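Visit report: Lultside finishing hall and tile floor, Grestton

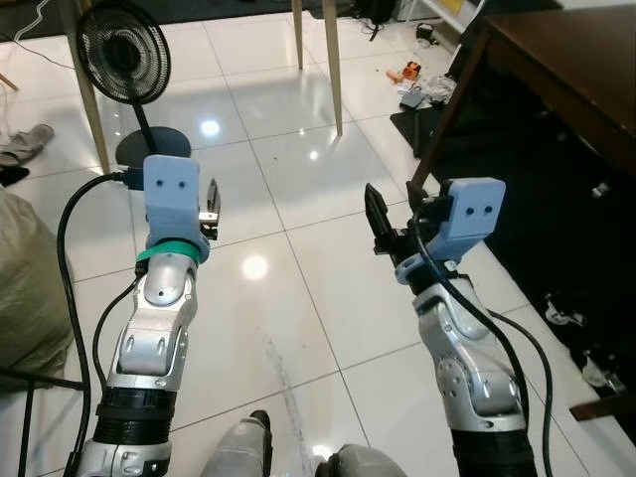
Large white floor tiles with dark grout, Lultside.

The visit covered the ground floor of the Lultside building in Grestton, December 2022. Ngọc Tôn of the site office led the tour and supplied the drawings. My interest was the floor, laid in August to replace painted concrete.

The tile is a large white format with a glossy face. Joints are thin and filled with a dark grout. The lines run diagonally as seen on entering the hall, a layout chosen by the designer, Morelli, and kept despite the extra cutting at the walls. The floor area is 245 square meters. According to the laying log, 61 full tiles were rejected before setting, mostly for chipped corners, and 126 pieces were cut for the perimeter.

The old slab was ground back and primed. Adhesive was combed onto both the slab and the back of each tile. Vurano, the contractor, used leveling clips throughout and removed them the next morning. Grouting followed after three days.

I checked flatness with a two-meter straightedge along the main aisle and across the loading end. The largest gap was under 2 mm. One tile near the loading door sounded hollow when tapped at one corner. Ngọc Tôn already had it on the snag list.

Cleaning is by flat mop with a neutral detergent. The gloss shows streaks if the water is not changed often enough, and the cleaning crew now changes it every 20 minutes. Grout sealer was applied once. A second coat is planned for the aisle only.

Slip test results were not available on the day. The site office will send them with the adhesive data sheet.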